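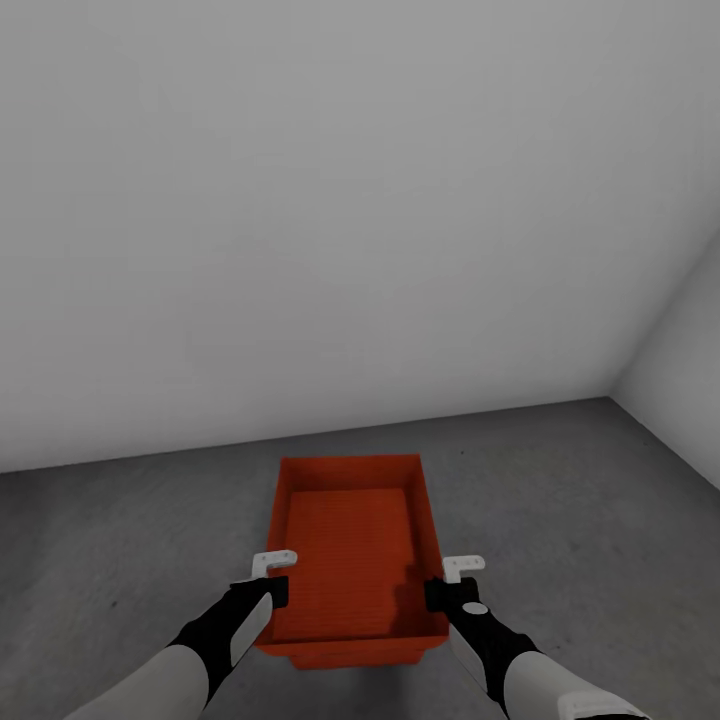

Plain room, start pose. Left finger over the rim, right one still outside it.

2023-12-03

Kureck cell, sim side. Came in to redo the hand offsets after the finger swap on the real arms. The Brultard fingers got changed over in February and the model never caught up, so everything in sim has been running on the old tip length. Explains the grip check failing on one side only and me blaming the crate.

Start state: Brinkmann box up, took two boots, first one hung at the license thing again. Pulled the latest hand model. Diffed against the one we had been using. Right hand tip offset was 6 mm off in y, left was fine. Somebody (me) edited one hand and never mirrored it. Fixed in the hand file, NOT in the scene file, please nobody patch it in the scene again, it gets overwritten on every reload.

Reset to plain room, start pose, as in the picture. Wanted nothing in there except walls, floor and crate so contacts are easy to read. Left tab comes in over the left wall where it should. Right tab sits just outside the right rim, so the close has to come in further on that side than on the left. Picture is from before the fix went in, keep it for comparision.

Order for redoing offsets, so I don't have to work it out again:
- stop the controller, not just pause. Pause keeps the old tool frame cached
- edit left hand, save, run the mirror script, open the right hand file and look at the signs with your own eyes
- reload hands first, then the crate
- zero both wrists, then go to start pose slow
- close on nothing once, watch the gap readout, then close on the crate

Did all that. Close on nothing was even on both sides. Close on crate: 94 good out of the batch, the rest were left-side slips at the lift. Better than Friday, when I gave up counting. Slips all look the same in the log, force on the left drops right at the start of the lift and comes back. Friction value on the rim is still the default one. Should really be measured off a real crate. Hubert Tomaszewski has a crate at his bench and the pull gauge, will ask.

Also: contact margin on the crate walls was set way too fat, so the hands were "touching" before they touched. Brought it down to 2 mm. First try at 1 and the crate jittered all over the place. 2 is ok.

Moved over to the Lestari hallway after lunch. 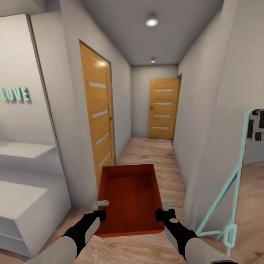
Carry pose needs a rethink. Load on the wrists is high the whole way and I had been putting it down to arm speed, but slowing down changed nothing. Fingers are hooked on the near rim, one at each near corner, and the tray runs lengthwise out ahead of them down the hall. So the whole length hangs off two corners and the wrists hold all of it up. Of course the load is high. In the plain room the hands were up along the sides, nearer the middle, and numbers there were lower. Grasp point in the hallway config is read from a seperate file, still the old near-corner one. Not fixed yet. Want to see if side grasp leaves enough room at the walls before I switch it over, elbows go wider that way. Clearance under the tray also small, it is just off the floor. Raise carry height by 5 cm to begin with and see if reach complains.

Wrist temps in the model mean nothing, ignore that column. On the real arms, do the left wrist cable check before anybody runs the carry pose, the strain relief was creeping last time I had the cover off. Zip tie on it for now.

Other bits:
- Hallway loads slow, about 6 minutes with reflections on. Turn them off for grip tests. Left them ON right now, sorry
- log folder on the Brinkmann is nearly full, moved the old runs to the share, did not delete anything
- mirror script prints "done" even when it can't find the right hand file. Needs a proper error. Half an hour job
- spare finger screws are in the drawer under the bench, wrong label, says washers

Left as is: offsets fixed and commited, contact margin commited, carry height change only local on my account. Hallway grasp file untouched.

Next: rim friction from Hubert's crate, side grasp in the hallway at low speed, then the same batch again from the start pose with the new hands. If the left still slips after the friction is in, look at closing order, left leads right by a hair and I don't know why.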